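Clurnonmont Residents' Services
Gallery: Care and Storage of Winter Clothing

Published 20 April 2023

The Household Skills programme at Clurnonmont has now completed its spring series on the care of winter clothing. The series consisted of 3 sessions and was attended by 26 residents from Atonham and the surrounding villages. It was led by Rehema Nyanda, with support from Akinyi Nzioka, and dealt with the checking, cleaning, folding and storage of outdoor garments at the end of the cold season.

The programme was first offered in January of this year, when enquiries to the Kariuki Road office showed a steady demand for practical advice on quilted and padded clothing. Many households have limited storage, and a winter coat is often the largest single item in a wardrobe. Residents asked in particular how such garments should be folded, how long they may be kept packed, and whether they should be hung instead.

This gallery deals with the first stage of the work, the laying out of the garment. A bed is the most suitable surface in the majority of homes. It is broad enough for the body of a jacket and its sleeves, and it allows the person folding to work from the side or from the foot. The bed should be made before work begins and the cover drawn smooth. Pillows may remain at the head.

Before laying out, residents are asked to empty all pockets, including any inside the lining, and to close every zip. Garments that have been washed must be fully dry throughout. Padding holds moisture for longer than the outer fabric does, and a jacket which feels dry to the hand may need a further day in an airy room.

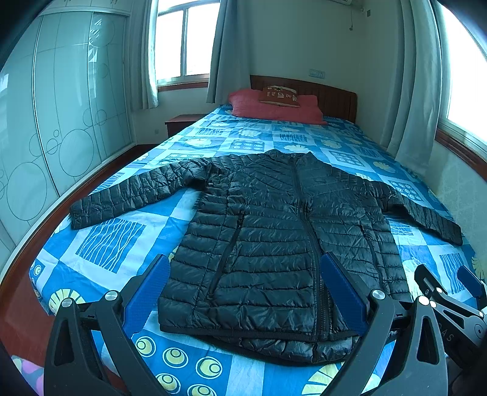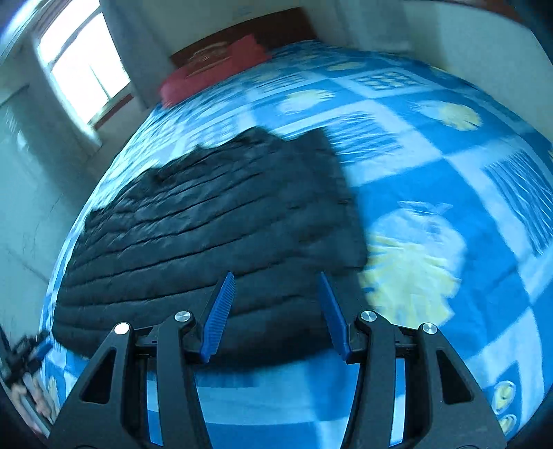 Black quilted clothing laid out on a blue patterned bedspread, with a red pillow at the head of the bed. The front zip and the two front pockets can be seen in the first photograph.

Once the garment is flat, the following order of work is recommended.

Smooth the front with the palm of the hand, working from the collar towards the hem. Pressing hard is unnecessary at this stage. Bring the lower edge straight, and tuck in any lining that has come below it.

Turn the garment over so that the back is uppermost. Fold each sleeve across the back, keeping it close to the shoulder seam, and then fold the sides in to meet at the centre. The collar should be left standing and not bent under.

Fold or roll from the hem upwards. Rolling is preferred for light padded jackets, and folding in three for heavier coats. The finished bundle should be placed in a cotton bag or a lidded box with a little space left above it. Vacuum bags reduce bulk considerably, but they should be opened after a few weeks where the filling is down or feather.

Label the bag or box on the side that will face outwards. Participants found that the name of the wearer and the type of garment were sufficient.

Residents who prefer to hang their coats may do so on a broad, shaped hanger, with the zip closed to the top. Coats should not be crowded together on the rail, and plastic covers from the dry cleaner should be removed.

Comments from participants

Wekesa Wanyama, who attended all of the sessions, reported that he had previously kept his family's coats on the backs of doors throughout the summer and had since cleared the hallway. Lovely Soriano asked that a future session should cover children's snowsuits and gloves. This request has been noted and will be considered for the autumn timetable.

Further information

A printed guide, Putting Winter Away, accompanies the series. To date 109 copies have been issued, and further copies may be collected free of charge from the front desk at the Kariuki Road office or from the library at Trerberg. A large-print version is available on request.

The next series will deal with the storage of blankets, bedspreads and spare pillows. There are 23 places, and priority will be given to residents who were on the waiting list for the present series. Applications should be made in writing or in person to Mwajuma Mugo, Programme Officer, Household Skills.

Galleries from earlier series, including Airing Cupboards and Small Repairs, remain available through the Household Skills page.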